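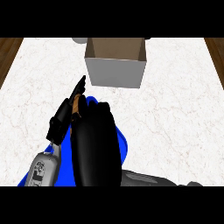

Passing a put-away test in simulation says nothing on whether the machine can be left alone with a kitchen counter, the Kershaw reviewer wrote on the draft, and the checklist should not have a line that lets anyone tick "ready for household use." The line has been removed. The same reviewer asked that every simulated result be marked as simulated, including in the comments. Done throughout.

PRE-OPERATION SAFETY AND READINESS CHECKLIST
Task: pick up small item, place in open box
Site: Vallondale test kitchen and Dedthorpe packing bench
Equipment owner: Vekico
Revision date: March 11, 2026
Marks used: OK / NOT OK / N/A / OPEN

Part A. Work area

A1. Floor marking complete around full reach of arm. OK
Comment: Tape at Dedthorpe is worn at the pallet side. Still readable. Replace at next shutdown.

A2. Bench or counter secured against sliding. OK
Comment: Vallondale counter is fixed to the wall. Dedthorpe bench has locking casters; check all of them by hand, as the lever on the rear left can look closed when it is open.

A3. Surface free of water, oil, crumbs and packing dust. OK
Comment: Wipe before each session. Stone and steel tops both go slick with a film of cooking oil, and the box moves when touched.

A4. Box held in place. NOT OK at Vallondale
Comment: The simulated box does not need to be held for the runs to score. A real empty box does. A light push from a fingertip is enough to turn it on the counter. Use the non-slip mat until a fixture is made. Kershaw asks if a household would ever have a fixture. Probably not. Carry this forward as a limit of the task as it stands.

A5. Lighting even, no direct sun on the surface. OK
Comment: Blind down at Vallondale in the afternoon. In August the camera lost the box rim against the counter for most of one session.

A6. No loose cloth, cords, bags or hair within reach of the hand. OK

Part B. Arm and hand

B1. Emergency stop tested from both positions before power to the hand. OK
Comment: Record the test each time. Three sessions in the Dedthorpe log have no entry and have been treated as not tested.

B2. Finger joints free through full travel, no grinding. OK
Comment: Thumb checked separately, with the hand palm up. The thumb has the widest swing and is the part most likely to meet the box wall first.

B3. Covers and screws on forearm and wrist in place. OK

B4. Grip force limit set and read back. OK
Comment: Read back from the controller, do not copy from the previous sheet.

B5. Hand holds its grip on loss of power, or releases slowly. OPEN
Comment: Vekico says it holds. On the bench it held a light item and let go of a full jar after a short delay. Until this is settled, nothing made of glass and nothing with a blade.

B6. Pinch points between fingers marked or guarded. NOT OK
Comment: No practical guard exists for a hand with several fingers. Control is by distance only: no person inside the tape with the hand live. On a shop floor that is normal practice. In a home it rules out most of the hours when the chore would need doing.

Part C. Task checks

C1. Item visible to the camera after it has been gripped. NOT OK
Comment: See the simulated view at the head of the sheet. The small tan and amber item is partly hidden by the black fingers, and the system has to infer how it sits in the grip. In simulation the true position can be read out, and the scoring script does so. On the bench there is nothing to read out. Any result that depends on the true position must be reported apart from the rest.

C2. Approach path clears the front corner of the box. OPEN
Comment: Clearance at the thumb tip is small. Add height before moving forward. The operator at Dedthorpe raises the start point by hand, and this should be written into the program.

C3. Other objects near the hand identified and accounted for. OPEN
Comment: A large object next to the palm changes what the fingers can do. The large blue object in the simulated view is an example of something the bench trials have not repeated at that size. Add to the bench set.

C4. Item released inside the box and stays there. OK with limits
Comment: Simulated: 800 runs, 405 completed on the first attempt. Bench: 17 completed before the session was stopped for B5. The two figures are not comparable and should not appear in the same table. The bench operator chose the items.

C5. Machine stops when the item is dropped outside the box. OK
Comment: It stops. It does not pick the item up again. A person has to enter the taped area, which means power off, B1 again, and restart. A dropped item takes longer to deal with than doing the job by hand.

C6. Machine stops when a hand or pet enters the area. N/A
Comment: Not fitted. Marked N/A in the last revision as well. Kershaw wants it changed to NOT OK for Vallondale. Agreed for the next revision, as the test kitchen is meant to stand in for a home.

Part D. Chores requested by the sites

D1. Sorting small parts into open bins, Dedthorpe. Allowed under supervision.
Comment: Same part all day, same bin, fixed bench. Slow. The packing staff say they would use it for the end of shift backlog if it did not need watching.

D2. Clearing a counter into a storage box, Vallondale. Allowed under supervision, soft or light items only.

D3. Loading a dishwasher. Not allowed.
Comment: Fails on A3, B5 and C1 together. Wet items, glass, and racks that hide the fingers from the camera.

D4. Putting away knives or tools. Not allowed.

D5. Folding and stacking cloth. Not assessed.
Comment: Requested twice. A6 would have to be rewritten, as the load itself is loose cloth.

Part E. Open actions before next inspection

4 actions, all with Vekico unless stated.

1. State in writing what the hand does on power loss, by load.
2. Put the raised start point from C2 into the program and remove the manual step.
3. Supply a box fixture for Vallondale, or accept the mat as permanent and test it wet.
4. Dedthorpe: fill in the missing emergency stop entries as "not tested." Do not backdate.

Comments received after circulation

Dedthorpe: Can supervision be from the next bench? Answer: yes, if the stop is within arm's length and the view is clear. The next bench has a shelf in the way at present.

Vallondale: Would like a line for noise. People in the kitchen find the finger motors tiring over a full session. To be added to Part A with a meter reading.

Kershaw: Asks for a plain statement on whether the machine can do the chore. Entered as follows. It can place light items in an open box, on a clear surface, with a person standing by. It did not meet this checklist for use without one at either site.

Next inspection after actions 1 and 2 are closed. Keep the previous sheet attached behind the new one.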